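Community Help > Baseball > Rules and Scoring

Does a reliever get a blown save if he came in during the 7th?

Asked by Mudassar Bhutto, 19 June 2024

I keep the book for the Grultholm rec league team and post our box scores. On Sunday our reliever came in with one out in the 7th, up 5-2, bases loaded. He gave up a double that cleared the bases, so it was tied. We won it in the 9th with a different pitcher on the mound. The scoring app gave the reliever a blown save. Our manager says you can't blow a save in the 7th because he was never going to finish the game. Who is right? We play nine innings.
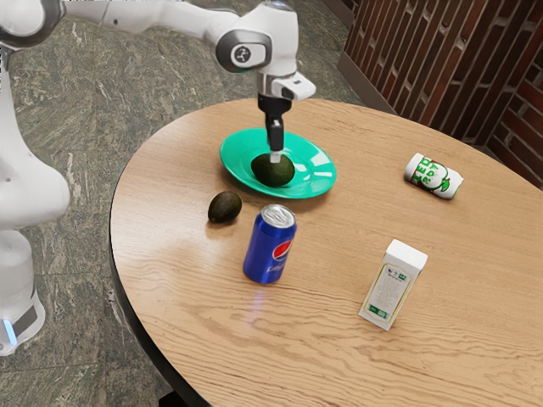
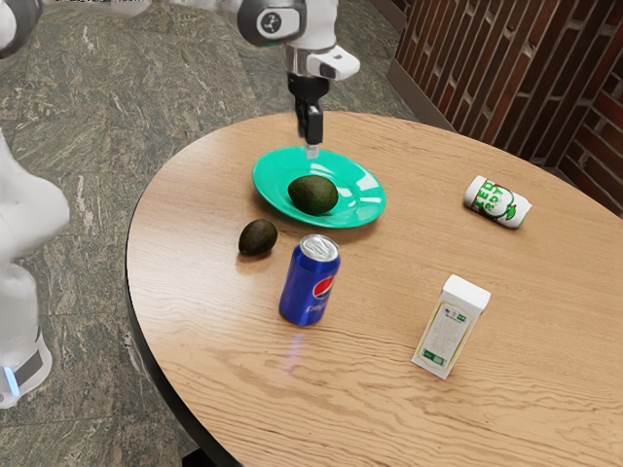

Green plate and gripper, two views.

2 answers

Noreen Hayat
The app is right. A blown save is charged when a pitcher enters in a save situation and the lead is lost while he is in. The inning doesn't matter much. With a three-run lead and the bases loaded, the tying run is on base, so that counts as a save situation.

Your manager has a point that it seems unfair to middle relievers, and plenty of people agree with him. A setup man who holds the lead gets a hold, never a save, but if he loses it he gets the blown save. That is how most stat services do it.

Two more things to check in your book:
The three runs go to whoever put those runners on. If your starter walked them all, they are his earned runs, and your reliever's ERA doesn't move.
The win goes to the pitcher of record when you took the lead for good. If you scored in the top of the 9th, that is whoever pitched the bottom of the 8th.

Blown saves aren't in the official rulebook the way saves are, so your league can leave the column out if it wants. Ours did for a while.

Comment from Mudassar Bhutto: Thanks. All three were the starter's runners. I had given the reliever one of the runs, so I need to fix that.

rizvi84
we use Zenonitz for scoring and you can turn blown saves off in the settings, under pitching I think. I would just do that. our guys argued over it every week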